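Notes From the Pantry Shelf

October 1 snuck up on me again. I had big plans for September, you may remember, and most of them involved the hall closet and none of them involved vinegar. But then Zulmira Neves left a grocery bag of windfall apples on my porch, and a second bag the day after that, and there went the closet.

So this month's item is vinegar, all kinds of it, and I'm sorry in advance to those of you who wrote in asking for more about rugs. (Rugs are coming. I promise.)

I grew up in a one-vinegar house. It was white, it came in a jug, and my mother used it on the windows and the cucumbers with equal confidence. I thought that was what vinegar was until I was well into my twenties and rented a room in Takdale above Deolinda Mota, who kept a whole shelf of the stuff and would hand you a spoon if you looked at it too long. She had a pear one I still think about. She also had a date one that I did not like at all, and she made me try it again every few months in case I'd come to my senses.

Anyway, the apples. Zulmira's tree gives small, hard, sour fruit with a lot of brown spots, and you wouldn't want to eat one out of hand, but for vinegar they're great. You chop them up, cores and peels and all (cut out anything moldy), and fill a clean glass jar most of the way. Then you cover them with water with a little sugar stirred in, lay a cloth over the top, and put a rubber band around it. Stir it every day! I can't say this strongly enough. Last year I forgot for most of a week, the bits on top grew fur, and the whole jar went on the compost.

After a couple of weeks the apples sink and it smells like cider. Strain them out, put the cloth back, and leave the liquid somewhere dark and not too cold. Mine lives on top of the kitchen cabinets behind the big roasting pan. Then you wait. It's a slow business, and tasting it too early is how you end up telling people homemade vinegar is boring.

One thing I do want to be clear about: use homemade vinegar for salads and soups and not for canning. You don't know how sour it really is, and pickles you plan to keep on a shelf need the store kind, with the acidity printed on the label. Joaquim Bragança wrote me a long letter about this after my bean column and he was right, so thank you, Joaquim, and yes, I've changed the recipe card.
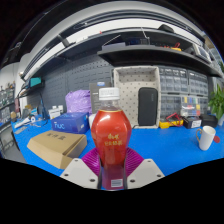

Now for what to do with it, which is the part I get the most mail about. People buy a nice bottle, use it once, and then it sits at the back of the cabinet until they move. My own rule is that a bottle has to live next to the stove or it doesn't get used. If that means the olive oil gets shoved over a bit, so be it.

A spoonful of rice vinegar goes into my coleslaw, and I like it much better than the cider kind there. It's softer and doesn't fight with the cabbage. Malt vinegar I keep for potatoes, any potatoes. Black vinegar is wonderful with dumplings, but try it on plain scrambled eggs too, just a few drops, with some scallion on top. My brother-in-law said it sounded awful and then ate mine while I was getting the toast.

Red wine vinegar is the one I'd keep if you made me keep only one. It goes in lentils right at the end, off the heat, and you'll wonder where the flavor was hiding before. Tiziana Vitale puts it on strawberries with a little sugar and lets them sit while dinner's on the table. She also puts it on fried zucchini with mint, and that dish is better the next day, cold, standing up in front of the fridge.

A few of you asked about the cloudy thing floating in the bottle. That's the mother, and it's fine. It looks like something from a pond, I know. You can pour through a strainer if it bothers you, or you can save it in a little jar with some vinegar over it and use it to get your next batch going. Mold is different: it's dry and fuzzy and sits on the surface, and if you see that, out it goes.

I tried 2 new jars this year with plum skins in one and the tail end of a bottle of red in the other. The plum is a gorgeous color and smells like nail polish. Tiago Sequeira tells me the smell can pass if I give it more air, so I've swapped the tight cloth for a looser one and moved it away from the bread. I'll let you know.

If you'd like a piece of mother to start your own, I have plenty. Bring a clean jar with a lid (plastic, please, since the metal ones rust) and knock at the side door, not the front, because the front one sticks. And if anybody has more apples than they know what to do with, please try Zulmira first. She says she misses them now that they're all at my house.

Next month, rugs.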